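Suchbegriff eingeben Suchen
Seite drucken Seite per E-Mail senden

Storkside Bettserie -- Gebrauchsanleitung

5 Tagesdecken und Plüschüberwürfe

5.1 Vor dem ersten Auflegen

Überwurf vollständig auspacken und mindestens eine Stunde ausgebreitet liegen lassen. Pressfalten aus der Verpackung gehen dabei zum größten Teil zurück. Größe L misst 200 cm in der Breite und ist für die Liegen Bassey und Esby vorgesehen.

5.2 Überwurf auflegen

1. Kissen, Kleidungsstücke und lose Textilien von der Liegefläche nehmen.
2. Überwurf mit der Florseite nach oben auflegen. Das Einnähetikett liegt am Fußende.
3. Am Kopfende beginnen und den Stoff mit beiden Händen zum Fußende streichen.
4. Überhang an den Längsseiten ausgleichen. Der Saum darf den Boden nicht berühren.
5. Flor mit der flachen Hand in eine Richtung streichen.

Hinweis: Helle und dunkle Stellen im Flor entstehen durch die Strichrichtung. Sie sind kein Materialfehler.

Achtung: Überwurf nicht über Heizkörper oder Leuchten hängen -- auch nicht zum Trocknen.

5.3 Dunkle Textilien auf hellem Plüsch

1. Schwarze Filz- und Fleeceteile vor dem Ablegen ausschütteln.
2. Teile flach auflegen, nicht über den Flor ziehen.
3. Zum Abnehmen senkrecht anheben.
4. Zurückgebliebene Fasern mit der Fusselrolle entfernen.
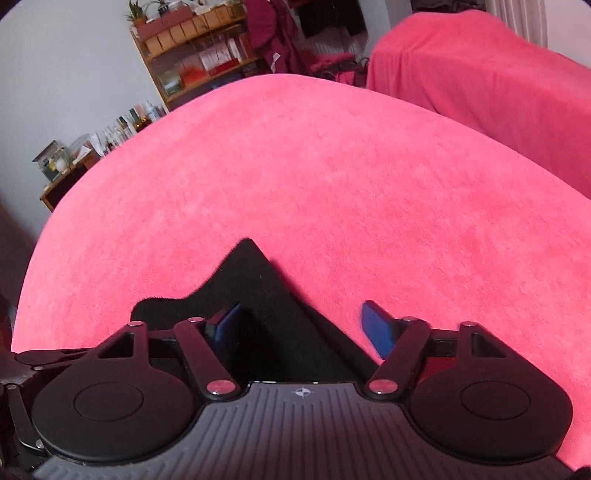 Darf der Überwurf in den Wäschetrockner?
Trocknen nur im Schonprogramm ohne Wärme, danach ausgebreitet nachtrocknen lassen.

5.4 Ersatzteile

Ersatzüberwürfe unter Angabe der Artikelnummer 3451 bestellen. Fusselrollen werden unter der Nummer 142 geführt und sind einzeln erhältlich.

Podton Heimtextil, Technische Redaktion: Asabe Ogbonna

Zuletzt aktualisiert: März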